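Ticket 496 – Break room microwave, door button sticks
Site: Wivside, second floor
Status: Resolved, leaving open until Wednesday

Reported problem
Door button needs three or four pushes before it pops. Timer dial also stops early on short runs, so soup comes out lukewarm. Same unit as ticket 136, which was about the plug.

Log

9:10 am – Went up with a mug of water. Button stuck on the first two tries, then opened fine. Love a fault that shows up when you ask it to!

9:25 am – Unplugged it and cleaned around the button with a barely damp cloth and a cotton swab. There was a lot of dried something in the gap (oatmeal is my guess). Pushed it 200 times while the kettle boiled, plus a bit. No sticking at all after the first few. Very satisfying.

9:50 am – Timer next. Set it to one minute and it quit at 40 seconds. Tried the old trick for dial timers – turn well past the mark, then back down to the time you want. Ran a full minute, six times out of 6. Great result for zero parts.

10:15 am – Wiped the front and the table, moved it back from the edge and plugged it in again.
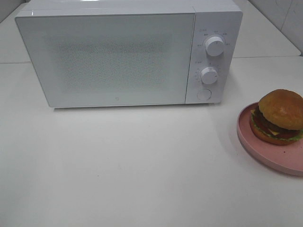
10:20 am – Heated the mug for two minutes on the top power setting. Good and hot, and the door popped on one push. I also asked Osman Appliance about a spare button in case the sticking returns. They have one on the shelf, so we can swap it the same day.

For everyone on the floor: the lower dial is the timer. For anything short, go past and come back. Please reopen this ticket if the button drags again.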